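Etent clothes rack, set-up section 2: Putting it together

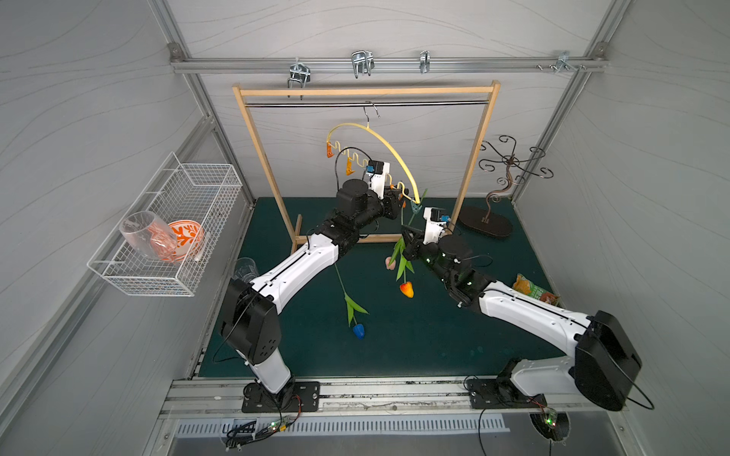
Before you start. Clear floor, flat floor. Carpet's OK but check for wobble again after a week.

1. Lay both side posts down, predrilled holes facing in.
2. Fit the top crossbar. Bolts finger tight only at this stage.
3. Slide the hanging rod in under the crossbar. Push till it seats on both sides.
4. Stand it up. Two people if you can.
5. Now tighten everything, bottom bolts first, then top. Don't overdo it, the timber will split.

Note: bag should have 14 bolts. Short a few? Email Wodovau spare parts with the colour and model, they post out Monday.

CAUTION: max load 25 kg, spread evenly. Wet coats weigh more than you think. No kids swinging on the rod.

6. Hang a few empty hangers and slide them end to end. If they catch, the rod isnt seated, go back to step 3.

Note: older Pradaswood racks use a different rod, 107 cm. Won't fit this one.

Check bolts again after 2 weeks, timber settles. Wipe down with a dry cloth, no spray polsih on the rod.

Wall strap: see section 3.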